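Aus der Hondetti-Post für Kundinnen und Kunden

Hausrat nach dem Umzug: Was Sie uns melden sollten und was Zeit hat

19. August 2022

Liebe Leserinnen und Leser,

der Sommer ist bei uns im Maklerbüro traditionell die Zeit der Umzugsanrufe. Die Kinder haben Ferien, die Mietverträge laufen zum Quartalsende aus, und irgendwo zwischen Nachsendeauftrag und Stromzähler fällt vielen von Ihnen ein, dass es da ja auch noch eine Hausratversicherung gibt. Wir freuen uns über jeden dieser Anrufe, auch über die, die mit dem Satz beginnen, man sei eigentlich schon seit dem Frühjahr umgezogen. Weil sich die Fragen aber sehr ähneln, möchten wir sie diesmal in aller Ruhe der Reihe nach beantworten.

Zunächst das Beruhigende: Während des Umzugs sind Sie in der Regel in beiden Wohnungen versichert, in der alten wie in der neuen. Bei den meisten Verträgen, die wir betreuen, gilt dieser doppelte Schutz für 2 Monate, gerechnet ab dem Tag, an dem Sie beginnen, Ihre Sachen dauerhaft in die neue Wohnung zu bringen. Der Tag der Schlüsselübergabe spielt dafür keine Rolle, und auch die ersten Farbeimer, die Sie zum Streichen hinübertragen, lösen noch nichts aus. Schreiben Sie sich das Datum der ersten richtigen Fuhre ruhig in den Kalender - im Schadenfall wird danach gefragt.

Melden sollten Sie uns den Umzug spätestens bei Einzugsbeginn, und zwar mit der neuen Anschrift und der neuen Wohnfläche in Quadratmetern. Die Fläche ist wichtiger, als man denkt. Viele Verträge enthalten einen sogenannten Unterversicherungsverzicht, und der hängt daran, dass die angegebene Größe stimmt. Wer von einer kleinen Stadtwohnung in ein Reihenhaus zieht und die alte Zahl stehen lässt, bekommt nach einem Wasserschaden unter Umständen nur einen Teil ersetzt, und das ist dann für alle Beteiligten ein sehr unerfreuliches Gespräch. Ob Keller und Dachboden mitzählen, hängt vom Tarif ab. Fragen Sie lieber einmal zu viel, wir sehen gern für Sie nach.
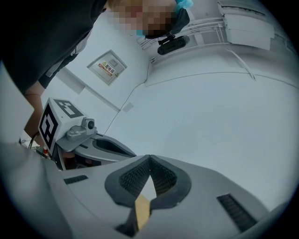 Graue Gehäuse mit dunklen Greiffingern, dazwischen ein schmaler hellbrauner Streifen.

Ein Punkt, der gern übersehen wird, ist das Fahrrad. Im verschlossenen Keller ist es meist als normaler Hausrat mitversichert, auf der Straße oder vor dem Supermarkt dagegen nur, wenn der Fahrraddiebstahl ausdrücklich eingeschlossen ist. Bei Elektrorädern lohnt sich ein genauer Blick auf die Entschädigungsgrenze, denn die stammt in älteren Verträgen oft noch aus einer Zeit, in der ein gutes Rad einen Bruchteil von heute gekostet hat. Den Kaufbeleg und die Rahmennummer bewahren Sie bitte getrennt vom Rad auf (die Satteltasche ist kein guter Ort, auch wenn wir es schon erlebt haben).

Wenn Sie mit jemandem zusammenziehen, haben Sie auf einmal vielleicht zwei Hausratverträge für einen gemeinsamen Haushalt. Meist wird dann der jüngere Vertrag aufgehoben, aber das geschieht nicht von allein. Schicken Sie uns beide Policen, dann vergleichen wir die Bedingungen und schlagen Ihnen vor, welche sich als gemeinsame Grundlage besser eignet. Die Versicherungssumme sollte bei der Gelegenheit natürlich angepasst werden, schließlich stehen nun auch zwei Sofas und zwei Kaffeemaschinen im Haus.

Und was kostet das Ganze? Der Beitrag richtet sich auch nach der Postleitzahl, weil die Versicherer nach Einbruchzonen rechnen. Er kann nach einem Umzug steigen oder sinken. Steigt er, haben Sie üblicherweise ein Sonderkündigungsrecht, das Sie innerhalb eines Monats nach Zugang der Mitteilung ausüben können. Bitte kündigen Sie nicht im ersten Ärger, bevor ein neuer Vertrag steht - wir holen Ihnen gern vorher Vergleichsangebote ein.

Noch zwei Dinge in eigener Sache. Unser Kundenportal Dotia nimmt Adressänderungen jetzt auch direkt entgegen, Sie finden das Formular nach der Anmeldung unter »Meine Daten«. Mehr als 30 Umzüge sind auf diesem Weg schon bei uns eingegangen, und das Ausfüllen geht recht flott. Wer lieber telefoniert oder vorbeikommt, ist uns selbstverständlich genauso willkommen, und unser Büro in der Chala-Passage bleibt auch über die Ferien zu den gewohnten Zeiten geöffnet.

Im November laden wir außerdem wieder zum Beratungsabend ein, diesmal rund um Elementarschäden am Wohngebäude. Es gibt 23 Plätze, Anmeldungen nehmen wir ab sofort am Empfang oder über Dotia entgegen. Für Tee und Gebäck ist gesorgt.

Herzliche Grüße
Ihr Team von Hondetti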